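## The apple that taught Lenside a lesson

If you've walked past the Lenside bench lately you'll know the plate-and-apple work is the most fun thing going on in the building. Get the fruit out of the bowl, get the plates into the rack, and do it all on one program! We've been cheering it on since June, so it's only fair you hear about the day it went wrong, too.

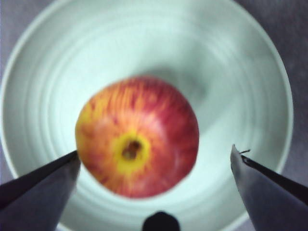 *From the Olorum workshop newsletter | Words: the Lenside bench team | September 6, 2024*

The fault was in the grip check. Before the arm lifts anything, the program asks the fingers whether they've met something solid, and it waits for a yes. On run 16 it got its yes far too early, with the fingers still open, and the arm went up at full speed holding nothing at all. No harm done that time. Two runs later the same false yes came through during a release, the fingers opened high, and the apple went over the side of the bench and off across the room (it rolls further than you'd think). We hit the stop and called it a day.

Chasing it down was a treat, if you like that sort of thing, and we do. The log showed the contact signal flickering for 60 milliseconds every time the wrist turned past a certain angle. Our friends at Arbridge lent us a meter, and we found a connector that had worked its way loose behind the wrist cover.

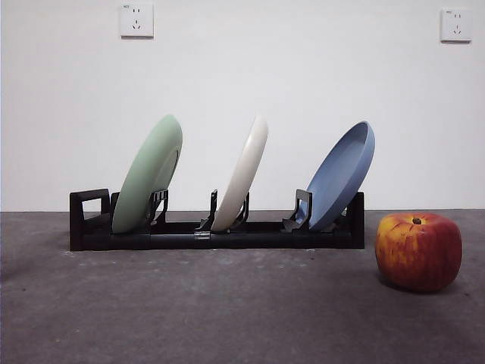

We've reseated the connector, clamped the cable, and changed the program so it needs 5 matching readings in a row before it believes anything. It's a touch slower and we love it. We've also brought the lift speed down while anyone is at the bench, and the Chambi group next door is copying that setting for their own arm, which made our week!

One thing for everybody, whichever arm you use: if it does something odd, even something harmless, stop and write it down. Run 16 was our warning and we let it go by. The logbook is on the hook beside the door, and the new page has a column for "looked a bit strange."

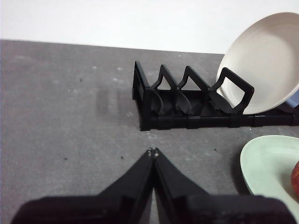
*Fingers, rack and plates on the Lenside bench.*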